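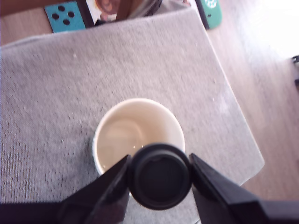
Figure 8.1 A white cup on a light grey towel, with a black gripper above it.

Chapter 8
When the Buses Stop: Running a Network in Bad Weather

I learned most of what I know about winter timetables at the Fornlow depot, standing in a corridor at half past four in the morning while two people argued about a hill. The hill was the one on the 54, just past Wullville church, and the question was whether a bus could get up it. One of them had driven it the night before and said yes. The other had just come back from looking at it and said you must be joking. We had 50 minutes until the first departure, and every driver in the canteen was waiting for us to make up our minds!

I'd like you to keep that corridor in your head as you read this chapter, because it's easy to study bad weather as a matter of ploughs and grit and forget that someone has to say yes or no to each route (usually someone tired). By the time you get to the exercises you should be able to draw up a snow plan for a small network, say in what order its routes should close, and put them back again afterwards. Putting them back is the part students tend to skip, and it's where I've seen the worst mistakes made – mine included.

We'll be working with the Dadport network all the way through. It's a handy size, with a flat town centre, one awkward river crossing and a string of villages up the valley that depend on a single road. Dadport also had a dreadful winter in 1979, when the valley road was shut and the buses that had gone up it in the afternoon were stuck at the top overnight. The town changed its rules after that, and we'll read the old ones next to the new ones in section 8.2.

The new rules owe a lot to Finn Thiele, who ran the control room and had a very simple idea: decide the closing time early, tell everybody, and stick to it even if the sky clears. Passengers hated it at first. I'd have hated it too, standing at a stop at nine in the evening under a perfectly good moon. But a last bus that people know about gets them home, and a last bus that might or might not turn up leaves them on the pavement, so I've come round to his way of thinking. You may not, and there's room for that argument in section 8.4.

One bit of housekeeping before we start. I use "suspended" for a route that is off for now and "withdrawn" for one that won't run again that day. Appiah, the next town along, uses the two words the other way round, so do watch out for that when you reach the case study.

8.1 Who decides, and when

Let's begin on the afternoon before the snow, with a forecast on the desk and every bus still running to time.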